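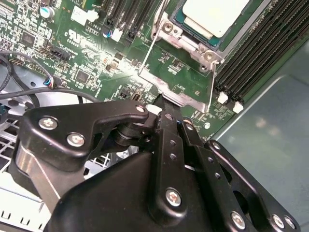
Page last changed: May

Section 2. Placing a processor with the workshop arm

2.1 Scope

This section covers the use of the Ferura arm and its two-finger gripper to place a processor in the socket of a desktop workstation. It applies to the arm installed on the electronics bench at the Unent shared workshop, and to home builds made from the same Levchenko parts list. Members must complete Section 1 (Mounting and Homing) before starting work on a computer.

2.2 Before you begin

1. Shut down the workstation, disconnect the power cord, and hold the power button until the standby light goes out.
2. Remove the side cover and lay the case flat on the bench mat, with the motherboard facing up.
3. Connect the grounding lead from the bench mat to bare metal on the case. Put on the wrist strap.
4. Move any loose cables out of the path between the arm's rest position and the socket. Cables that must remain connected may be tied back against the case wall.
5. Confirm that the emergency stop is within reach of the person running the arm.

CAUTION: The contacts inside the socket bend easily and cannot be repaired in the workshop. Do not run an untested path over an open socket.

2.3 Setting the gripper

1. Start the Wasico control program and select the profile named "carrier, low force."
2. Set the closing limit to 500 on the force scale. Values above this limit are reserved for the mechanical bench.
3. Set the approach speed to 30. The same value applies to the retreat.
4. Close the gripper once with nothing in it and check that the encoder reading returns to 4,000 when it opens. If it does not, repeat the homing procedure.
5. Inspect the fingertips. Wipe off dust or thermal paste with a lint-free cloth.

Note: The force scale has no units. It is set by the control program and must not be compared with readings from a hand gauge.

2.4 Aligning over the socket

1. Release the retention lever and raise the load plate fully.
2. Jog the arm until the fingers are above the socket, keeping clear of the memory slots on either side.
3. Lower the arm in single steps. Stop at each step and view the clearance from the side of the case as well as on the monitor.
4. Save the position under the name of the board. Positions saved for one board must not be used on another, even where the cases look the same.

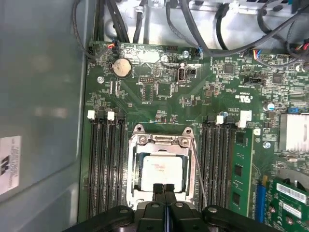 Zlata Hrynyshyn asked whether the saved position can still be trusted after the case has been lifted off the mat and put back. She had found that the arm returned to the same point while the case had shifted slightly, and she suggested marking the mat with tape at two corners of the case. Her suggestion has been adopted for the workshop bench. The tape does not replace the check in step 3, which must be repeated each time the case is moved.

2.5 Placing the processor

1. Fit the processor into its plastic carrier by hand, holding it by the edges only.
2. Present the carrier to the open gripper and close the fingers using the single-step control. Keep your free hand under the carrier until the grip is confirmed.
3. Compare the alignment marks on the processor with those on the socket. Correct any rotation while the arm is still well above the board.
4. Run the approach and stop at the hold point.
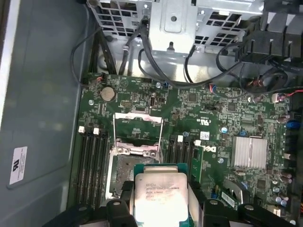
Figure 3. Xeon processor in its carrier, held between the gripper fingers near the open socket.

5. Lower the processor in single steps until it rests on the socket. Do not use the arm to press it down.
6. Open the fingers and retreat straight up before making any sideways move.

CAUTION: If the processor tilts or catches, press the emergency stop. Support the carrier by hand before releasing the grip.

2.6 Checking the seat

1. Look along each side of the processor. The gap to the socket wall should be even.
2. Move the arm away from the socket.

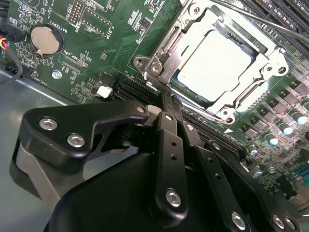

Figure 4. Processor inside the retention frame; gripper across the expansion slots.

3. Return the arm to its rest position and switch off the motor supply.
4. Lower the load plate and secure the lever by hand. The arm is not approved for this step.
5. Record the board name, the profile used, and any stops in the bench log.

Requests for changes to this section should be sent to Vasylyna Nazarenko. Heatsink fitting is covered in Section 3.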